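4.2 抽屉里的半块橡皮:用剩的文具为什么留得下来

上一节讲的是整件的东西,旧书包、旧台灯、一把没人坐的椅子。写完那一节我松了口气,以为最难的部分过去了,结果一翻到文具这一堆访谈记录,头又大了。原因很简单:东西太小,受访者自己都懒得谈。你问人家台灯,人家能从搬家讲到离婚;你问人家抽屉里那半块橡皮,十有八九回你一句"哦,那个啊,忘了扔"。

可是"忘了扔"这三个字我越听越不信。真忘了的东西,你拉开抽屉的时候是看不见它的,问起来应该一脸茫然。我碰到的情况恰恰相反,大家一听我说"橡皮",手就往左边或者右边那个角落伸过去了,位置记得清清楚楚(有一位连头都没回,边跟我说话边反手摸出来的!)。所以这一节我想把"忘了扔"拆开看一看,看它底下到底压着几种不同的意思。

先交代一下材料。这部分一共走访了 30 户人家,都在同一座城市的老城区,中间隔着一个寒假,前后拖了 8 个月。本来计划一学期做完,我高估了自己爬楼梯的能力,也低估了大家过年前后不愿意让外人翻抽屉的决心。每户我只请对方打开一个抽屉,由对方自己选,我不动手,只问。这个规矩是 Sabina Bhuiyan 提的,她在预调查里试过让研究者来挑,结果人家全程盯着她的手看,什么也聊不下去。换成受访者自己挑以后,气氛好得多,坏处是大家多半会挑比较体面的那个,真正乱的抽屉我们大概永远见不到。这个偏差我认了,后面讨论的时候会再提一次。

记录方式也很土:一张对折的纸,左边写东西,右边写原话。我没有给东西编号,也没有称重、量尺寸。审过初稿的一位同行觉得这样不够严谨,建议至少把每个抽屉里的物品总数列出来。我想了很久,还是没列。理由是我自己试着数过我家的抽屉,数到回形针的时候就发现这个数字毫无意义,一盒订书钉算一件还是算一百件?与其给出一张看着很漂亮、谁也不敢用的表,不如老老实实写谈话。

4.2.1 "还能用"

第一种意思最常见,也最容易被当成节俭打发掉。受访者说"还能用",研究者在本子上记"节俭",这一页就翻过去了。我一开始也是这么干的,直到整理录音时发现,说"还能用"的人里面,有好些已经很多年不用橡皮了。他们写字用圆珠笔,或者干脆不写字。橡皮还能用,人已经不用了,那这个"能用"是对谁说的呢?

有一位退休的小学老师讲得特别好,我把整段抄在这里:"它没坏,我凭什么扔它?坏了我就扔了,它又没坏。"您注意她的语气,她把扔东西说成了一种处分,没犯错就不该挨处分。后来我又陆续听到几次类似的说法,有人说"它又没怎么着",有人说"好好的嘛"。在这几位嘴里,东西的去留跟主人的需要没什么关系,只跟东西自己的表现有关系。这样一来,橡皮就处在一个很安全的位置上:它几乎不会坏。笔会断水,胶棒会干,尺子会断,橡皮只会变小。变小算不算坏?没有人觉得算。

这让我想起 Gamage 街文具店那位店主跟我抱怨的话(Gamage 街是我们调查片区里最后一条还有独立文具店的街,他那家店叫 Nesis,名字是他父亲取的,什么意思他也说不上来)。他说橡皮是最难卖第二块的东西,小孩子丢得快,大人一块能放到天荒地老。他进过一批很贵的橡皮,指望有人拿来送礼,三年过去还在柜台里。他倒也不急,说反正不会坏。您看,又是这句。

4.2.2 包装与"样子"

第二种意思跟外面那层纸套有关。我原先完全没想到纸套会成为话题,访谈提纲里一个字都没有。是受访者自己提起来的,而且提的时候往往带点情绪。

人对橡皮纸套的态度大致分成两派。一派是买来就撕,觉得碍事;另一派会一直留着,纸套随着橡皮往后退,退不动了就剪掉一圈,再退不动再剪一圈。后一派的人讲起剪纸套这件事,眉飞色舞的,有位会计师甚至给我演示了怎么剪才齐。我问她剪齐了有什么用,她愣了一下,说:"有个样子嘛。"

"有个样子"是个很妙的说法。橡皮本身擦来擦去,灰一块白一块,边角磨圆了,很难说有什么样子,它的体面基本上全靠那层纸撑着。纸一旦破了,卷起来了,翘边了,东西的地位就往下掉一截,哪怕里面一点没变。我在记录里反复看到同一个过程:纸套完整的时候,橡皮住在笔盒里;纸套破了以后,还在笔盒里,但有人开始说它"旧";纸套没了,它就被挪到抽屉角落,跟断铅笔、旧钥匙做邻居。擦字的本事从头到尾没有变化,变的是它住的地方。

图 3 橡皮、笔盒与收纳盒。(a) 桌上的透明塑料小收纳盒;(b) 纸套破损的小橡皮,旁边是打开的白色塑料笔盒。

(a) 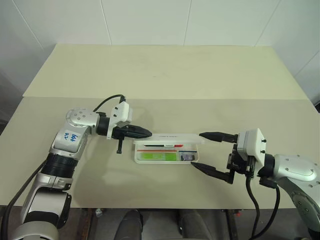

说到住的地方,就得讲讲盒子了。做物质文化研究的人喜欢讲柜子、讲箱子,讲得都很有气魄,小盒子就没什么人理。可是在我看的这些抽屉里,真正决定一样东西能不能留下来的,往往就是有没有一个盒子肯收它。散在抽屉底上的东西,下一次大扫除就危险了;进了盒子的东西,能跟着盒子一起搬家,搬完家连盒子都不用开,直接塞进新的抽屉。有一位受访者搬过好几次家,盒子里的东西一样没少,她自己也说不出里面到底有什么,只知道"那是文具"。

盒子一旦有了名字,里面的东西就跟着有了身份。这一点我特别想强调一下。"那是文具"这四个字,等于给整盒东西发了一张通行证,里头混进去的纽扣、发卡、游戏币,全都跟着沾光。反过来,没名字的盒子命就苦得多,大家管它叫"杂物",叫"乱七八糟的",叫"那堆",收拾的时候第一个遭殃。

透明的盒子又是另一回事。按常理说,透明盒子一眼看得见里面,用起来应该方便,收拾起来应该果断。我问下来,方便是真方便,果断就未必了。好几位都跟我说,透明的反而不会去打开,看一眼,知道都在,就放心了。有个读初中的男孩说得最直接:"看到了就等于整理过了。"我当场笑出来,回家看看我自己的透明盒子,笑不出来了。不透明的盒子有个好处,你得打开,打开就得面对,面对了多少会扔掉一两样。我没有足够的材料说透明盒子一定让人留得更久,只能说在我这些人家里,这个倾向听得出来。感兴趣的同行可以接着做,我很乐意把访谈提纲分享出来。

4.2.3 谁的橡皮

第三种意思最让我意外,跟归属有关。抽屉里的橡皮,有相当一部分不属于抽屉的主人。孩子的,孩子已经上大学了;同事的,同事早就换了单位;还有的干脆谁的都不是,会议室里顺手拿的,考场外面发的。大家对自己的橡皮下手还算干脆,对别人的橡皮反倒犹豫。

这里头孩子的东西分量最重,我单独说几句。家长留孩子的文具,跟留孩子的画、奖状、作文本不太一样。画和奖状是"作品",留它们理直气壮,有的还裱起来。橡皮、笔盒、垫板这些算不上作品,留着就有点说不清楚,于是"忘了扔"就派上用场了。我访谈过一位父亲,儿子在外地工作,抽屉里有一个儿子小学时的笔盒。我问为什么留,他说忘了扔。聊了半个多钟头别的,我都准备告辞了,他忽然又说回来:"那个盒子他自己选的,我嫌贵,没给买,后来他妈妈买了。"说完把抽屉关上了。我在纸的右边把这句话写下来,左边空着,不知道该写什么。

所以"忘了扔"有时候是一种礼貌的说法,是说给我这个外人听的。它的好处是不用解释。你要是说"舍不得",对方就会追问舍不得什么,一块橡皮有什么舍不得的?说"忘了",话题就过去了。Sabina Bhuiyan 读了这一段的草稿,在旁边批了一句,说她怀疑这也是说给自己听的。我觉得她说得对,可是手里的材料撑不起这么大的判断,先放在这里。

(b)
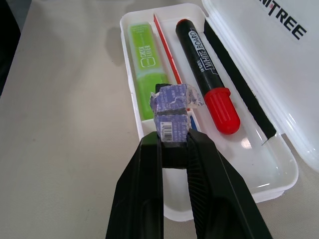 再讲一个反例,免得读者以为我见了谁家的抽屉都能读出深情来。有一位做装修的受访者,抽屉里的橡皮多得惊人,我心想这回总算碰上一位收藏家了,赶紧坐直了问。他说是木工画线要用,一次批发一袋,放哪儿都行,就放这儿了。我又问有没有哪一块特别一点,他很认真地翻了翻,拿起一块说:"这个硬一点,不好用。"访谈到此结束,前后没超过一杯茶的工夫。这份记录我一直留着,每次写得太投入的时候就拿出来看看。

4.2.4 价格的问题

有人在报告会上问过我,橡皮这么便宜,留不留根本无所谓,拿它来谈依恋是不是小题大做。我明白这个质疑,也觉得有一半道理。便宜的东西留下来不花什么成本,占的地方也小,很可能就只是没人费那个心思去扔。

但我手头有一组对照可以说说。访谈结束的时候,我会请受访者设想一个交换:我拿一块全新的、同款的橡皮,换走抽屉里这一块旧的,愿不愿意?按说稳赚不赔。答应得很痛快的人有不少,装修师傅就是其中一位,他还问我能不能多换几块。可也有人当场就不说话了,有人笑着摆手,有人说"算了算了,麻烦"。退休老师的回答是:"新的给需要的人吧。"话说得非常漂亮,手已经把抽屉推回去一半了。

我还问过几户人家抽屉里最贵的文具是什么。最高的一件报价 180 元,是一支 Drodard 牌的活动铅笔,主人一提起来就懊恼,说冲动消费,写起来还打滑,要是有人肯接手,他马上卖掉。同一个抽屉里有一块磨得只剩拇指大小的橡皮,他不肯换。我问为什么铅笔肯卖橡皮不肯换,他想了想说,铅笔卖了还能再买到,这块橡皮换走了,再磨成这样得好几年。我觉得这是整个调查里最接近"解释"的一句话了。时间是磨进去的,用价格没法折算。

当然,我得承认设想的交换跟真的交换是两码事。嘴上说不换的人,真把新橡皮递到眼前,也许就换了。我后来买了一盒 Furura 的橡皮打算试一试,伦理审查那边要求补一份说明,拖着拖着就错过了回访的时间。那盒橡皮至今没拆,搁在我办公室的抽屉里。

4.2.5 几点没弄明白的

按惯例这里该有个漂亮的归纳,我手里的东西还不够漂亮,就把没弄明白的几处列在这里,留给第五章。

一处是年龄。我原以为年纪大的人更爱留,记录里看不出来,倒是跟有没有搬过家关系更大一些。搬过家的人,抽屉里的东西要么特别少,要么装在盒子里原封不动,中间状态很少见。从没搬过家的人,抽屉是一层一层长出来的,最底下那层连自己都不大去碰。

另一处是学校。好几位受访者把开学跟换文具连在一起讲,说每年 9 月家里都要清一遍,旧的往后挪,新的往前摆。我的访谈正好避开了 9 月,这个季节性的东西一点没抓到,很可惜。要是重来一次,我会把走访安排在开学前后各做一轮,看看同一块橡皮在两轮之间挪了多远。

还有一处是语言。"忘了扔""还能用""有个样子",这些话在方言里各有各的说法,轻重也不一样。我转写的时候统一改成了普通话,省事是省事了,丢掉的东西恐怕不少。有一位老太太用的那个词,我问了三个本地人,得到三种解释,一种偏"可惜",一种偏"将就",还有一种近乎"陪着"。我在正文里译成了"留着",录音还在,欢迎懂行的人来纠正我。

最后补一条技术上的说明。本节所引原话都经过受访者确认,退休老师要求把她那段里的一个语气词删掉,已照办。那位父亲的话,他看过之后没有改,只问我能不能别写他住哪条街,所以凡是涉及他的地方,我都没有写街名。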